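Print this page | E-mail this page

Usari Wall Finish Survey: README

Version 3, released February 26, 2019

Usari is a table of condition records for painted interior plaster in Gasdale and Huleck. It was compiled to compare how limewash, distemper and modern emulsion age on old lime plaster. The unit of record is one wall face, from skirting to ceiling line. A room with four plastered walls produces four records.

Contents

walls.csv holds 3932 records, one per row
buildings.csv holds 44 buildings, keyed by building_id
codes.txt lists the finish and defect codes
changes.txt lists corrections made between versions

Fields in walls.csv

wall_id: integer, unique, never reused
building_id: matches buildings.csv
finish: LW, DI, EM or UN (unknown)
coats: number of paint layers found at the test patch; blank if no patch was cut
crack_class: 0 to 5, see below
moisture: pin meter reading, percent, taken at knee height
color_name: free text as written on the survey sheet

Crack classes

Class 0 is an unbroken surface. Classes 1 and 2 are hairline crazing confined to the paint film. Class 3 is a connected network of cracks that reaches the plaster. Classes 4 and 5 add loss of key, confirmed by tapping. Class depends on depth and adhesion only. The visual strength of the pattern is not scored, and dark veining on a strong ground color such as orange tends to be overrated by new surveyors.

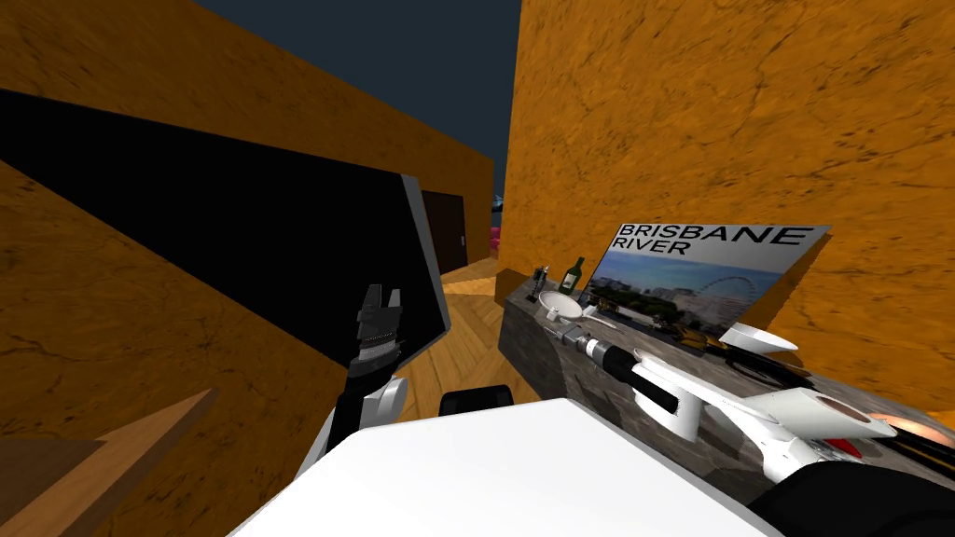 Anca Enache

Color names were left as found. "Ochre", "orange" and "burnt orange" may refer to the same paint. Users who need consistent groups should build their own lookup table and keep the original column.

Known problems

Moisture readings for building 54 were taken with an uncalibrated meter and are set to blank. Building numbers are not continuous; gaps are buildings withdrawn at the owner's request. Huleck was surveyed in October, after the heating season had started, and its readings should not be pooled with those from Gasdale without adjustment. Finish code UN is more common in stairwells, where test patches were often refused.

Loading

Files are UTF-8, comma separated, with one header row. Blank means not recorded. Zero is a valid value in crack_class and must not be treated as missing.

Shares: 3 | Comments: 0

Related items

Ursu Test Patch Protocol
Usari Codes: Finish and Defect List
Limewash Recoating Intervals, Gasdale
Pin Meter Calibration Notes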